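## 3. Collecting demonstrations by hand

### 3.1 Hand-held device and recording procedure

In our earlier work with the Kakeck arm, all the demonstrations were given by remote control. The operator stood at a desk, moved a leader arm, and looked at the workspace on a monitor. This was acceptable for rigid objects, but for clothes the operators were slow and they became tired. The main difficulty was the feeling of the cloth: through the leader arm a person cannot know if one layer is between the fingers or two. For this reason we changed to a hand-held gripper with the camera mounted on it. The person holds the device, opens and closes the jaw, and does the task in a real home. The arm is not present during recording.

The jaw has two blue fingertips which move toward each other on a linkage. Our policy takes only the images of the camera, the width of the jaw, and the relative motion of the device between two time steps. We don't use any global map of the room. It follows that everything the policy has to know about the garment must be in the camera view, and we gave one instruction to all demonstrators: keep the place of contact between the fingertips visible when you close. Figure 3 gives two views from the knitwear sessions, (a) with the jaw closed on the cloth and (b) with the jaw open over the spread garment.

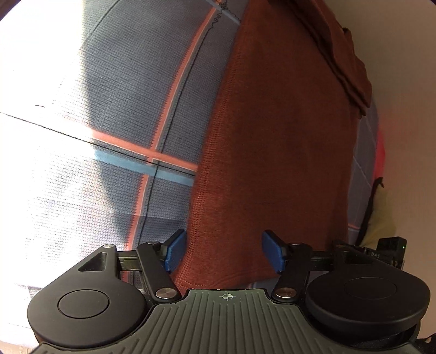 The moment of closing is where most of the labels are difficult. We define a grasp as the first time step in which the jaw width stops decreasing while the close command is still active. With thin woven shirts this definition works well. With knitted cloth the jaw continues to close a little after contact, as the material is compressed, and the grasp label comes late. Iker Moya corrected the labels for the knitwear manually, by looking at the images and moving the label to the first step with contact on both sides. He needed to correct 42 labels in the training set. We also tried a threshold on the motor current, but it was too noisy — the friction in the rail is not the same at both ends — and we don't report it.

Each demonstrator did a short practice before the recording. In the practice they used a towel, and these episodes are not included. After that they were free to choose their own way of working. Some of them prefer to lift one sleeve first and others begin at the hem. We decided not to impose one strategy, although it makes the data less uniform, and the effect of this decision is studied in Section 5.2.

### 3.2 Start states and data set

An episode for the flattening and folding task begins from one of two classes of start state. In the class "crumpled", the garment is dropped from the hand and not touched again. In the class "spread", it is placed flat with the front side up and the sleeves open to the sides. The second class is easier, but we found it necessary. Without it the policy had few examples of a good flat state, and it continued to pull on the cloth when the work was already finished.

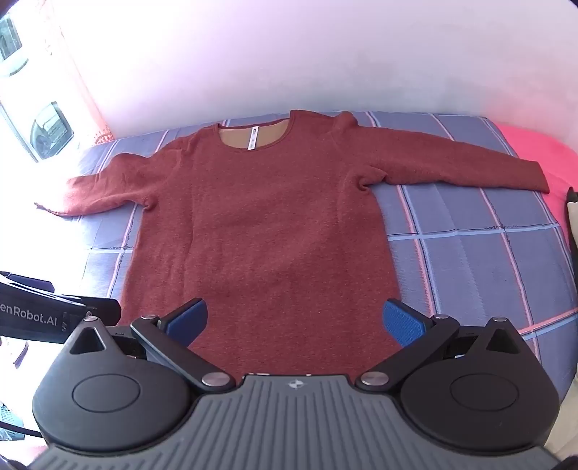
**Figure 3.** Views from the hand-held device during the knitwear sessions. (a) Jaw closed on the knitted cloth. (b) Jaw open above a long-sleeved sweater in the "spread" state.

The complete set has 704 episodes, of which 303 begin in the "spread" class. All recording was finished in October, and the version used in this paper was frozen on 27/10/2023. We removed an episode only if the tracking of the device was lost for more than 15 consecutive time steps. Episodes with a failed grasp followed by a second attempt were kept, because the recovery is useful for training.

The surface under the garment was not controlled. Bedspreads and blankets with stripes or checks are common in homes, and we wanted the policy to see them. Cledwyn Ifans made a comparison with the Voduvier data, which was recorded on a plain table, and a policy trained only on that data often confused the pattern of the support with an edge of the garment. The lighting was not controlled either. When a window is near, part of the image can be saturated, and a cuff or a hem in this area loses its texture. We apply random changes of exposure in training to reduce the problem, but it is not solved — the error on the bright side remains larger than on the other side (see Table 4).

For transfer to the robot, the same fingertips are mounted on the arm, so that the contact geometry does not change. The remaining difference is the speed. People move the device faster than our arm can follow, and we resample every trajectory before training as described in the next section.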